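## 4. Recording your lunch-packing examples

Okay, the arm is bolted down, the Piner controller is talking to your laptop, and you've got through calibration in section 3. Now comes the part I like best, which is teaching the thing to pack a lunch! I wrote these steps while recording my own set for the Nenenon trainer, so they follow the order I really work in.

**Before you start:** make a new session folder. Mine is called `bautista_lunch`, but call yours whatever you like. Set the episode limit to 73 (you can raise it later, and you'll want a break by then anyway).

1. Wipe the table and smooth out the cover. Small creases are fine.
2. Stand the lunch bag up on the left, within easy reach of the gripper. Put the food and the container out to the right with plenty of bare table between them.
3. Check the fixed camera view. You want every item in it before the arm moves in. The gripper can overlap the bag a bit, and mine does in nearly every episode.

My layout for the banana, roll and container set looks like this, with the arm over by the bag:
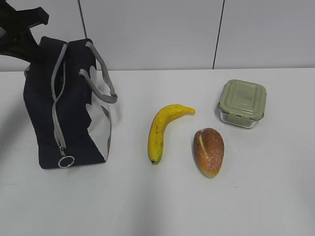
4. Press **Record** on the Piner panel and wait 2 seconds before you touch the leader handle. If you jump in early, the first bit of motion gets chopped.
5. Drive the arm through the task at a calm, steady pace. Go for the roll gently (a squashed roll still counts as a good episode to the software, so you have to be the judge).
6. If you fumble a grasp, back off and try again without stopping the recording. I keep those and tag them `retry`. Dropped on the floor? Hit **Discard**.
7. Press **Stop**, type a short label such as "banana into bag", and save.
8. Move things around before the next one. Turn the banana, swap the roll and the container, slide the bag over a little. I forgot this for my whole first batch and ended up with an arm that only knew one spot on the table, argh.

> **Note:** An episode tops out at 2000 time steps. If you keep hitting the limit, split the job into one item per episode.

> **Caution:** Keep your hands off the table while the red light is on, even if the arm looks parked. Use the stop button on the Busetti power box before you reach in to reset anything.

### 4.1 Checking what you saved

Open the session and play back the first 14 episodes at double speed. Look for frozen video, missing labels and lighting that jumps around. Delete the bad ones now, then run **Verify** and move on to section 5.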